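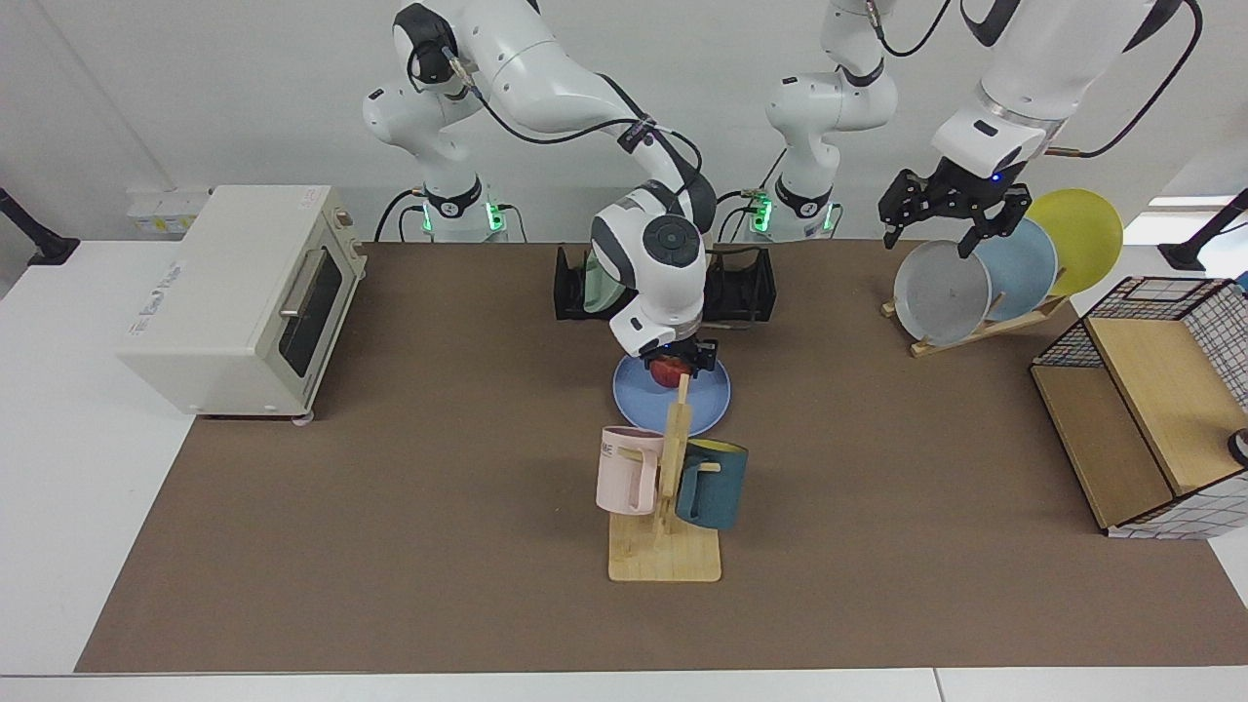

Scoreboard clock and stats feed out of sync at home games

Status: Open, waiting on vendor
Opened by: Mohcine Zaki, game-day operations, Sarmiento Women's Hockey
Equipment: Hulleo scoreboard controller, Forken stats software on the scorer's laptop

Hi all, me again. I run the scorer's bench for our home games and I'm hoping somebody at Forken can help me out before the season gets going. I'm going to put everything in one place this time, including the stuff I already told the phone line, so I don't have to keep repeating myself (and neither do you!).

What's going wrong

The clock on the big board is fine. The clock in the stats software is fine too, for a while, and then it starts to run behind. By the end of the second period on our last test skate it was 8 seconds off. That doesn't sound like much, but when a goal goes in with a few ticks left and the stats page says there's plenty of time to play, I get parents and the webcast guys on me at once.

The other thing, and it may or may not be related, is that penalties show up twice. I enter a minor for tripping, it goes up on the board like it should, and the stats page lists it two times with the same player and the same time. If I delete one, both go away. Then I have to type it in again while play is going on, and I miss shots.

What I've tried so far

1. Restarted the laptop and the controller, laptop first. No change.

2. Restarted them the other way around, controller first and then the laptop once the board was lit. The double penalties stopped for one period and then came right back.

3. Swapped the cable between the controller and the laptop. I had a spare from the old board, and I also borrowed one from the rink office. Same drift with all of them.

4. Turned off the wireless on the laptop so it was only talking to the controller. The clock still drifted, and of course nothing went out to the website, so I turned it back on.

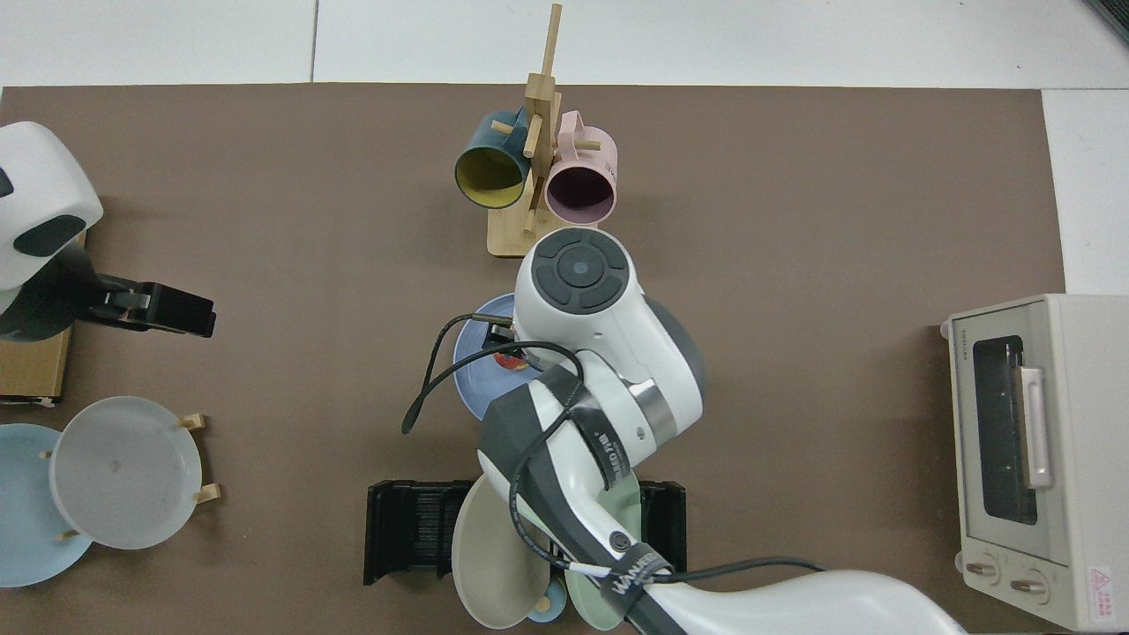
5. Reinstalled Forken from the download page and made a new season file with only our roster in it. I really thought this would do it, because the old file still had last December's tournament in there with all the visiting teams. Penalties still doubled.

6. Ran a full practice game with the auto power play timer switched off. This is the only thing that made a real difference! No doubled penalties at all, start to finish. The clock drift was still there, though, five seconds by the last horn.

Error messages

I only ever see one, and it's in the little gray bar at the bottom of the window: "Feed error 93, retrying." It's up for a moment and gone. I've never caught what I was doing when it showed up, but it does seem to be near a whistle.

The log file is set to keep 4000 lines and it fills up before the third period, so the early part of the game gets written over. Is there a way to make it bigger? I looked under Settings and under Tools and couldn't find it.

Update, Wednesday, August 11, 2021

Got a call back from Tukeck, who installed the board. Their tech was super nice and walked me through the controller menu. We found that the controller was set to send tenths of a second the whole game, when it should only do that in the last minute. I changed it. He thinks the laptop was getting more than it could handle and falling behind a little bit at a time, which makes sense to me, but he said he doesn't know the Forken side and I should ask here.

I haven't had ice time to test it yet. The figure skating camp has the rink through Friday, and I can't have the horn going off over their music (I did ask).

Questions for Forken

Does the power play timer need to be on in both places, or should I leave it to the board? Right now I've got it on in Hulleo and off in the software, and I'd like to know that's okay before I teach it to our backup scorer.

What does error 93 mean?

If I turn off tenths on the controller, will goal times in the last minute still come through right on the stats page? League wants those exact.

I can send the log from the practice game and the season file, just tell me where. Evenings are best to reach me. I'll post again after the next skate with whatever the two clocks say at each horn.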